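About us
Posted in January by Lorraine Sheehan

Hello! I'm Lorraine, and I run Ralora, a small language school for grown-ups who gave up on Portuguese once and fancy another go. I started it at my kitchen table with 2 learners and a second-hand grammar book (I still have the book, minus its cover). We've now taught 452 people, most of them in the evenings, and plenty of them in their slippers.

Lessons are online and last an hour. You talk from the first minute, mistakes and all, and I send a page of notes afterwards so you can go over the verbs before you nod off.
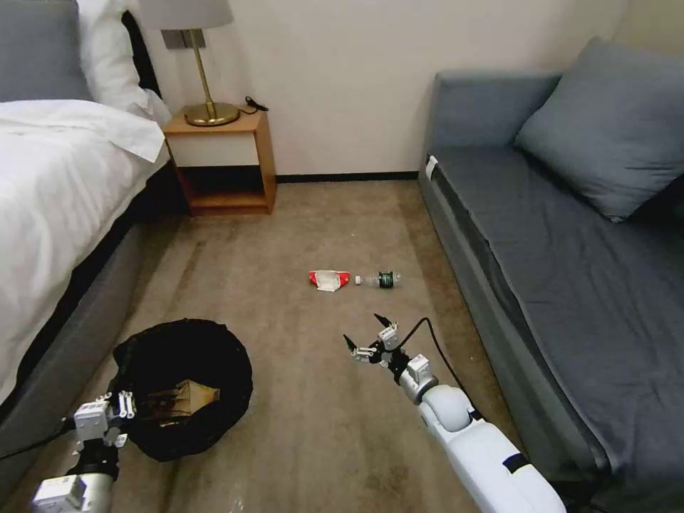

Gervásio Vasconcelos wrote to us after his first term teaching here that he had never heard so many people order imaginary soup with such confidence, and could we please do puddings next. We did puddings next!

He now takes the conversation groups at 7pm, and I look after beginners. If you're off to Portugal soon, ask for the travel course: hotels, trains, chemists, and how to say you've lost your key.
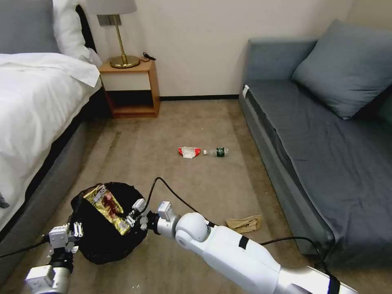 A small room with a bed and a sofa.

Drop me a line and we'll have a natter about where to start you.

Recent posts
Ser or estar? My kitchen-wall trick
Why we dropped the end-of-term test
Songs for learning the past tense

Contact: Lorraine at Ralora | © Ralora | Back to top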